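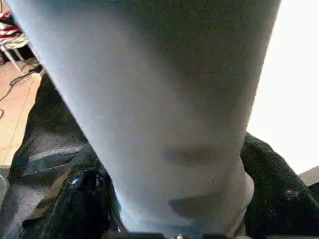
This report presents the results of a one-semester study of pilling and staining in stretch fabrics used for everyday clothing. The work was completed as part of the introductory textile care course and covers sample preparation, repeated washing, and visual grading. Pale colors received special attention in the grading stage, as a dark mark on a smooth, pale blue-gray surface is easily noticed even when its edges are blurred. Darker fabrics were graded under the same lamp and by the same scale.

1. Materials and Method

Samples were cut from 3 fabrics: a cotton blend sold under the name Simosora, a polyester knit from Clorkix, and a nylon knit from Schmieder. Cutting took place in September, and all samples were stored flat until the first wash. A total of 56 samples was prepared. Each was washed 5 times in a Troreck front-loading machine at 600 revolutions per minute, using unscented liquid detergent without softener. Samples were dried on racks indoors. Tumble drying was left out of the plan because the laboratory dryer was under repair.

2. Results

The cotton blend showed the most pilling, mainly along the cut edges. The polyester knit kept its surface well but held on to oil stains after the final wash. The nylon knit received the best grades for both pilling and staining, although several samples had curled at the corners and were difficult to grade.

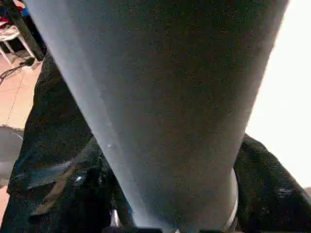

A reader of the draft asked whether the curled samples should have been graded at all, and suggested that they be pinned to a board and examined a second time. This was done for the nylon knit only. The second grades matched the first in all cases except one, where the pilling grade was lowered by one step.

Submitted 5 December 2024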